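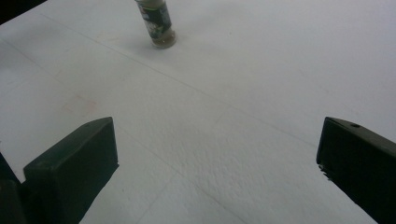 Small bottle, dark label, on the white sheet I'm asking about.

Board index > Workroom > Surfaces and benches

Topic: White textured sheet as a permanent worktop, anyone convinced?

mossgate
Title says it. I label and pack small bottles at home and I keep being told to cover the bench with white sheet because it "shows everything up". The one in my photo has a pebbly sort of finish, lots of tiny bumps and dips. I've got a bench in Gilport that is a perfectly good bench already. Before I spend money on covering it I'd like to hear from people who have lived with one for more than a fortnight.

My doubts, in no special order. Bumps hold dust. Bumps hold glue. A small bottle with a narrow base can't be happy standing on bumps. And white goes grey.

tinlid_77
White goes grey, yes. Mine took until September and I'd put it down in spring. Otherwise no complaints. You can see a dropped cap straight away, which on my old brown bench could take half the morning.

Orrin's Shed
What is it, foam board? Looks like it could be foam board or just heavy paper. Makes a big difference to the answer.

mossgate
Couldn't swear to either from the photo, which is why I said sheet. Assume I'd be buying whatever is sensible.

Orrin's Shed
Then don't buy foam board. It dents if you lean an elbow on it and after that you have real dips on top of the decorative ones. Heavy paper off a roll, taped at the corners, changed when it's filthy. Done.

pellwether
Disagree with the above. Paper creeps. You tape it flat, the room gets damp, and there's a ripple right where you want to stand something. I did 486 bottles on paper last year and I was smoothing it down with my forearm the whole way through. Board stays put.

Orrin's Shed
Tape all four sides then, instead of two.

pellwether
I did tape all four sides.

quillback
Can I ask about the dark label? I can't read a word of it at that size. Is it a Sernel one? They do that blotchy black and green look and I've never got one to go on without a bubble.

mossgate
I can't read it either, so I won't guess at the maker. Mottled black and green with pale specks and a bit of red near the top is as far as I can get. I'd say the dark ones are the one real argument for a white surface. You can at least see where the bottle is.

tinlid_77
And where the bottom edge of the label sits. There's a band of bare bottle under the label on yours. With white behind it you can judge whether that band is even all the way round. Try that on dark wood.

mossgate
Or I could use a ruler, which I own.

hobnail
Been reading this with some sympathy for mossgate. I bought the Sornadar bench cover after everyone on here went on about it. 107 quid by the time it was delivered. It's a white sheet with bumps. It does what a white sheet with bumps does. I still wipe it down with the same cloth and the same washing up liquid.

quillback
107?! For a cover?

hobnail
It came with clips. I've lost two of the clips.

pellwether
The textured ones are supposed to stop things sliding, to be fair. Smooth white melamine is murder with a bit of water on it.

mossgate
Supposed to by whom, though? I've seen the same claim on three shop pages in nearly the same words. Has anyone here put a bottle on smooth and a bottle on bumpy, tipped the board, and watched?

pellwether
No.

tinlid_77
No, but I haven't had one slide off either.

mossgate
I haven't had one slide off bare wood.

Orrin's Shed
If you're doing numbers it matters more. I know a chap with a unit on the Quintana estate who did 1,981 in one run and he swore by plain roll paper because he could bin it at tea time and start clean. Almost 2,000 bottles and no scrubbing.

pellwether
And how much paper did he get through?

Orrin's Shed
Didn't ask. A fair bit I'd imagine.

hobnail
What are you doing a month, mossgate? If it's a couple of boxes I'd leave the bench alone.

mossgate
A couple of boxes. Busier before Christmas.

hobnail
Well then.

quillback
I'd still get one offcut, tray size, and just use it for the label stage. You don't need to cover the lot.

mossgate
That I might do. The back of a roll of lining paper would cost me nothing, I've got one in the loft. If it ripples I'll come back and tell pellwether.

pellwether
It'll ripple.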